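Part 3: Setting Up Your Space for Modeling

Okay, you've got Ilinard installed and you've made it past the welcome window (if not, go back to Part 2, I'll wait). Now we're going to set up the floor, the grid and the units, so that when you bring in your first object it doesn't land a mile away or turn out the size of a grain of rice. I did this in the wrong order the first time and spent a whole evening zooming in and out looking for a chair!

You'll need the program open and a blank file. Plan on doing the whole section in one sitting, because a few of the settings only stick once you save at the end.

Setting your units

1. Open the File menu and pick Scene Settings. A panel slides out on the right.
2. Click the Units tab.
3. Choose inches or centimeters from the drop-down. I use centimeters even for stuff around the house, but go with whatever you measure in.
4. Leave the Scale box at 1.
5. Press Apply. Pressing the little x closes the panel and throws your changes away, and it doesn't warn you.

Note: If you're opening a file somebody sent you, check their units before you touch anything. Thandeka Baloyi shared her Ashby bookcase with me in inches and I merrily opened it in centimeters. Very cute bookcase. It would have held one paperback.

Turning on the floor grid

1. In the same panel, click the Floor tab.
2. Tick Show Grid.
3. Set Spacing to 60. With centimeters on, that makes each square the depth of a regular kitchen counter, which I find easy to picture.
4. Set Extent to 400 squares. You can go higher, but my old laptop starts to wheeze.
5. Pick a line color. White on a dark floor is what I use for nearly everything – it's easy on the eyes at night and you can still tell which way is back.
6. Press Apply again.

The grid won't show up in your finished picture unless you ask for it. There's a separate tick box for that on the Render tab, called Keep Helpers, and I leave it on while I'm still shuffling things around.

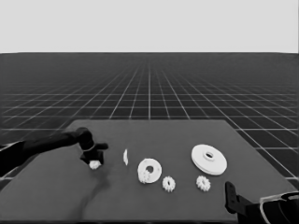

Fig. 3-1. Grid on, pale background, gray shading.

If your lines look like a shimmering mess toward the horizon, turn on Smooth Lines at the bottom of the Floor tab. If they still shimmer, drop the Extent. And if you don't see a grid at all, you're probably underneath the floor. Press the Home key and you'll pop back up on top.

Picking a background

1. Click the Backdrop tab.
2. Choose Flat. The other choices (Sky, Studio, Custom) are fun, and we'll play with them in Part 6.
3. Drag the brightness slider until you can clearly see where the floor stops.
4. If you'd like to work in gray, tick No Color under the slider. Your colors are still saved in the file, they're only hidden.

I go gray for the whole first stretch of any project. Otherwise I end up fussing over paint shades when the table legs aren't even the right length. Raelene Pearce, who tested this guide for me, does the exact opposite and her rooms look great, so suit yourself.

Placing the viewpoint

1. Press V to bring up the viewpoint handles.
2. Drag the blue handle up until you're looking slightly down at the floor.
3. Scroll to move closer or farther away.
4. Once you like it, press Shift and V together to lock it.

Caution: Locking the viewpoint also clears your undo history. I have no idea why. Save a copy first if you've been trying things out and might want to go back.

You can store 2 viewpoints per file in the free version. I keep one from the front and one from straight overhead, and I flip between them with the Tab key. The overhead one is a lifesaver for lining up furniture along a wall.

Saving it all as your starter file

1. Open the File menu and pick Save As Starter.
2. Give it a name you'll recognize. Mine is called Vollside, after the street I grew up on.
3. Tick Use For New Files.
4. Close the program completely and open it again.

Your new blank file should come up with the grid, the units and the backdrop all in place. If it opens plain, the tick box in step 3 didn't take, so run through the four steps one more time. On a shared computer you may need to be signed in under your own name for it to save.

Got all that working? Great – leave the file open and head over to Part 4, where we'll add a wall and put a door in it.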